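十月开始清书，到现在告一段落，把过程记下来，主要给自己留个底，下次搬家前翻出来看。

起因是书架塌了一层。塌的是 Partanen 那组柜子靠墙的一格，层板宽 100 厘米，中间没有支撑，我在上面前后放了两排画册，又在画册上头横着塞了几本杂志合订本。层板弯了好几年，我每次路过都看见，每次都想着周末翻个面。后来是半夜掉的，两边的层板托有一个从孔里拔了出来，孔也豁了。第二天早上把书搬到地上，地上就没有地方走路了。

当时第一个念头是再买一组柜子。量了走廊，又量了卧室门后，能放，但是放了以后卧室的门只能开一半。我在卷尺旁边坐了一会儿，决定先弄清楚到底有多少书。

## 登记

登记用的是 Castico，手机上扫书号的软件，免费版能用的功能够了。扫一下条码，书名、作者、出版社自动出来，再手动选一个位置。我给每个书架编了字母，每层编了数字，这样找书的时候能直接走到跟前。

实际用下来有几件事要留意。

老书没有条码，有的连书号都没有，只能手打。手打最慢的是外文书，尤其是重音符号，后来我索性不打了，反正搜索的时候我自己也不会打。

同一本书有时候会跳出好几个版本，封面对不上。我开始还认真挑，挑到第二个书架就随便选第一个。事后看，凡是随便选的，后面想卖的时候都要重新核对一次版次，等于没省时间。如果打算卖，版次在登记的时候就弄对。

套书要决定算一条还是算多条。我算多条，每册单独登记，因为我家的套书大多是缺的，缺哪册一看就知道。

位置栏一定要填。我有一个晚上偷懒，把一整架书都登记成“客厅”，后来找一本讲园艺的小册子，在客厅里找了很久。

登记花了三个多星期，每天晚饭后做一阵。做的时候不能翻开看，翻开就停了。我给自己定的规矩是手里的书只看封面和封底，想看的插一张纸条，登记完再回来。最后插了一大把纸条，真正回来看的只有几本。

全部录完，总数刚过 2000 册。我原来估的是一半。重复的比想象的多，有的书我买过三次，一次是不知道自己有，一次是知道有但找不到，还有一次是看到新版的封面好看。有些是旅行的时候在车站买的，看了一半放进行李，回来就再没打开，书签还夹在原处，是一张已经褪色的车票，看不出从哪里到哪里。

## 怎么分

分类的办法试过几种。

最早试的是按“还想不想看”来分。这个办法对我不管用，因为我拿起每一本都想看。凡是没看过的都觉得将来会看，凡是看过的都觉得可以重看。一个下午下来，准备送走的只有一本过期的考试大纲。

第二种是按“多久没碰过”。这个也有问题，工具书可能几年才碰一次，但是碰的那一次是真要用。反过来，有几本小说常常被我碰到，只是因为它们放在插座旁边，每次充电都要挪一下。

最后定下来的办法很笨，就是问自己：如果这本书丢了，会不会再买一本。会就留，不会就走，想不出来的放到第三堆，隔一个月再问一遍。第三堆开始很大，占了大半张饭桌，隔了一个月以后基本都不会再买。

有几类书分得特别快。

电脑软件的教程，全部走。讲的版本早就没有了，菜单都对不上。里面有一本很厚，当年很贵，我记得是分两次发工资才下的决心。现在没有地方会收，拆了封面当废纸。

旅行指南，留了两本，其余走。留的两本里面有我写的字，哪家店几点关门，哪条路下雨天走不通。店多半已经不在了，字还是想留着。

菜谱，留下来的比我想的多。本来觉得现在做菜都是手机上查，菜谱应该最没有用，结果一翻，油渍最多的都是菜谱。有一本讲面食的，书脊已经散了，用一根橡皮筋箍着，我重新登记了一遍，位置写的是“厨房，冰箱顶”。

字典，最难分。我有好几本语言已经不学了的字典，按照“会不会再买”的标准，肯定不会。可是把字典送走就等于承认那门语言不会再学了。这些最后都进了第三堆，一个月后又回了书架。标准在这里没起作用，先这样。

别人送的书，扉页上写了字的，不管看不看，都留。有一本写了字但是字迹认不出来是谁，也留了。

## 卖掉的部分

能卖的先挂在 Skallow 上。这个网站买卖二手书和唱片，卖家自己定价，成交了网站抽一点。我陆陆续续挂了两批，一共卖掉 127 册，时间拉得很长，有的当天就有人要，有的挂到现在还在。

卖得快的和我预想的完全不一样。我以为成套的文学书最好卖，结果问的人很多，下单的人少，大家都想拆开买其中一册。反而是几本讲水管和暖气的旧手册，挂上去没多久就没了，价钱还是我随手填的。还有一本编织图样，品相很差，缺了一页，我在说明里写清楚缺哪一页，照样有人买，对方说那一页自己刚好有。

定价我开始是按原价打对折，没有动静。后来改成看同一本书别人卖多少，比最低的那个再低一点点，动得就快了。不过这样做到后面会觉得没意思，为了一点零头来回改价钱，花的时间够看完半本书。第二批我就统一定了三个价，薄的一个价，厚的一个价，画册一个价，不改了。

寄书的经验写细一点，因为每次都会忘。

平装书用纸板夹起来，纸板要比书四边各大出一指，不然角会撞坏。我用的纸板都是从旧纸箱上裁的，裁的时候让瓦楞的方向跟书脊垂直，这样不容易跟着书一起弯。

精装书要先包一层纸，护封容易跟胶带粘上。有一次我直接缠胶带，撕下来一块，只好跟对方道歉退了一半钱。

画册尽量不要寄。重，角又尖，运费常常比书价高。如果对方坚持要，先把运费称好报过去，大部分人看到运费就算了。

不要在说明里写“九成新”，每个人的九成不一样。写清楚哪里有折痕，哪里有字，有没有味道。味道这一条我是后来加的，有一箱书以前放在阁楼，有一点潮味，我自己闻惯了，没有觉得，是买家收到以后告诉我的。后来我找了一个晴天把那一箱都立起来，翻开一点，在阳台上晾，味道淡了一些，没有完全去掉。

卖书的钱没有单独记，大概都又买了邮票和胶带。胶带用得很快。我买过一种便宜的，粘性不行，冬天放在门口一晚上就自己翘起来，还是要买好一点的。

## 送走的部分

卖不掉又不想当废纸的，装箱送到 Pandham 的换书会。换书会每个月办一次，规矩简单，带书去，放在桌上，看中别人的就拿走，不用一换一，也不用登记。我一共装了 19 箱，分了好几趟，每一趟都在心里发誓只送不拿。

装箱也有讲究。书箱不能大，我第一趟用的是装被子的那种纸箱，装满以后根本抬不起来，在楼道里又拆开分成三个。后来都用超市装水果的箱子，两边有手孔，高度刚好放一排立着的书，上面再平放一层薄的。重的放底下靠里，推车的时候不会往前倒。箱盖上写清楚大类就够了，小说、历史、孩子看的、杂的，到了地方别人会帮着重新摆，写得再细也没有用。

从我家过去坐车要换一次，带着箱子换车很不方便，中间那一站的电梯又常常停。后来几趟我改成早上去，车上人少，推车可以靠着门边的挡板，不用一路扶着。

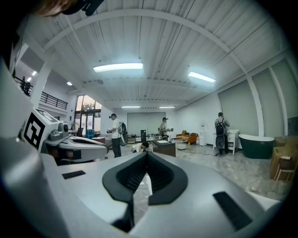
*Pandham 的大厅，白色条板吊顶，上面横着弧形的白梁。*

换书会上我最喜欢看的是哪些书先被拿走。孩子看的书总是第一批没的，有时候还没从箱子里拿出来就有人站在旁边等。然后是侦探小说，不论新旧。诗集放到最后还在，但是每次到收摊的时候总会少一两本，我从来没看到是谁拿的。

字体大的书很受欢迎，这个我以前没想过。有位老太太专门挑字大的，内容倒在其次，她打开一本，伸直手臂看一看，能看清就放进布袋。后来我在家里装箱的时候就会把字大的单独放一层，到了以后摆在桌子靠外的一边。

只送不拿这件事当然没做到。第一趟拿回来两本，第二趟拿回来一本，是我自己小时候看过的一套里的一册，插图是一样的，纸比我记得的要黄。第三趟忍住了。第四趟拿回来一本讲怎么给苹果树剪枝的书，我没有苹果树。

按照自己定的规矩，拿回来的也要在 Castico 里登记，位置填“新”。“新”这一格现在在床头，已经快满了。

## 书架怎么重摆

书少了以后，架子空出来，但是空得很散，这里一截那里一截。我把书全部下架重摆了一次，这件事比分类还累，腰疼了两天。

先修 Partanen 那一格。豁掉的孔用木工胶掺木屑填上，干透了在旁边稍微往上的地方重新打孔。层板本身已经弯了，翻过来装，弯的一面朝上，压了几个星期书以后基本平了。另外在正中间加了一根立柱，是用剩下的一截木条锯的，上下各垫一小块毛毡。看上去不太好看，反正书一放就挡住了。顺便把其他几层都检查了一遍，有两层也开始弯，也翻了面。

说到层板，有个教训：宽的层板放小开本，窄的层板放画册，重的放最底下。道理谁都懂，我以前是按主题摆的，艺术类全在一处，画册自然也全在一处，又刚好在最宽最高的那一层。这次改成先按重量，再按主题。找书的时候会有一点乱，画册在底下，讲画家的小书在上面，不过有了位置登记，这点乱可以接受。

高度也重新调了。以前每层一样高，看上去整齐，浪费很多。现在平装的那几层降到比书高两指，省出来的地方多加了一层。加的层板是去建材店让他们裁的，颜色比原来的白一点，放在最底下不显眼。

摆法上试过按颜色，只试了一层，当天晚上就换回去了，因为完全找不到东西。按书的高矮也试过，好看，也找不到东西。小说现在是按作者排，其他按主题排，同一个主题里面不管先后。每一层右边留一巴掌宽的空，给以后进来的书，哪一层的空没有了，就从那一层里挑一本走。这个规矩从摆好那天开始执行，目前只用过一次，挑走的是一本我在换书会上拿回来的书，又带回换书会去了。

前后两排的摆法取消了。以前后排的书等于不存在，这次登记的时候，后排翻出来好几本我以为借给别人没还的书，心里还怪过人家。

灰尘比想象的多。书顶上的灰用软毛刷子扫，刷的时候书要合紧，从书脊往外刷，灰不会掉进书页里。架子背板用拧干的布擦，擦完敞一天再放书。刷下来的灰我开始是直接扫在地上，整个房间都是，第二天就改成在阳台上刷了。

## 还剩下的问题

杂志没有处理。合订本现在堆在走廊，用布盖着。零散的按年份捆了，没有登记，Castico 对杂志的支持不好，同一种杂志每一期的条码差别只在后面的附加码上，扫出来都是同一本。打算冬天再弄，也可能不弄。

电子书也没有处理。有好些纸书我同时有电子版，本来想着有电子版的就可以把纸书送走，试了几本，发现我在电子版里找不到东西。纸书我记得那句话在左边那页的下面，前面三分之一的地方，电子版里没有左边那页。所以这一条也没有用上。反过来，电子版里看完觉得好的，这次也没有再补纸书，算是忍住了。

借出去的书要不要登记，还没想好。Castico 有借出的功能，可以填借给谁，到期会弹一个提醒。我填了一次，到期那天手机响了，我看着那个提醒，觉得有点不好意思，就关掉了。现在改成在位置栏里写“外面”，不写是谁。

卧室门后面那块地方最后没有放柜子，放了一把椅子。原来是想坐着看书的，那里光线不够，要另外接一盏灯，插座又在对面。目前椅子上放的是等着带去换书会的下一箱，还没有装满。

有一本书在登记里有，架子上找不到，位置写的是 C 架第三层。我把 C 架从上到下看了两遍，又看了隔壁的 B 架和 D 架，都没有。可能是混在哪一箱里送走了。是一本讲灯塔的书，蓝色封面，不厚。按照我自己定的标准问了一下，会不会再买一本，会的。已经在 Skallow 上设了提醒。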